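Drirkell Youth Flag Football — Minutes of the Equipment Meeting, Sep 27, 2026

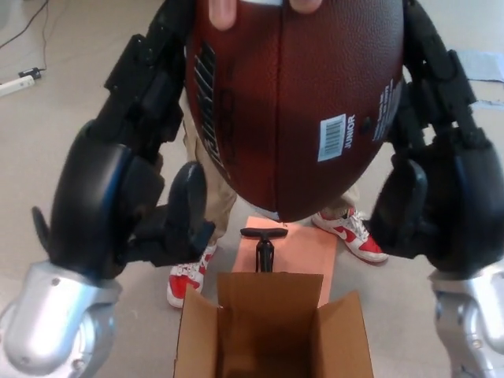 Equipment and Supplies

Present: Deividas Lepik (chair), Cremilda Fontes, Bayu Liem, Tirta Liem. Anjani Hidayat sent her regrets and a very kind plate of lemon bars, for which we all thank her.

Deividas welcomed everyone and the August minutes were approved with one small fix to the spelling of Tjoa Field.

Cremilda opened the talk about footballs, and it was a good long talk. The brown junior ball, with the word JUNIOR in white up one panel and the dark slanted bars on the other, still has its barcode sticker on. She asked that stickers come off before any ball goes into the practice bags, as the little ones pick at them all through warmups. Tirta likes the pebbled surface and feels the junior size is right for our younger players. Bayu wondered whether the older group would find it small — he may well be right — and it was agreed that they stay with the balls they have until spring.

Moved by Tirta, seconded by Cremilda, to buy 7 more junior balls, with spending not to go over $236. Carried, all in favor.

Bayu brought up the air pumps. We have 2, and one has lost its needle. He will pick up a pack of needles and bring the receipt to Deividas.

Storage bins were put off until Anjani can join us, as the shed key is with her.

Action items:
Bayu — pump needles
Cremilda — order the balls, take off stickers
Tirta — write names on the practice bags

Meeting closed with lemon bars. Minutes taken by Tirta Liem.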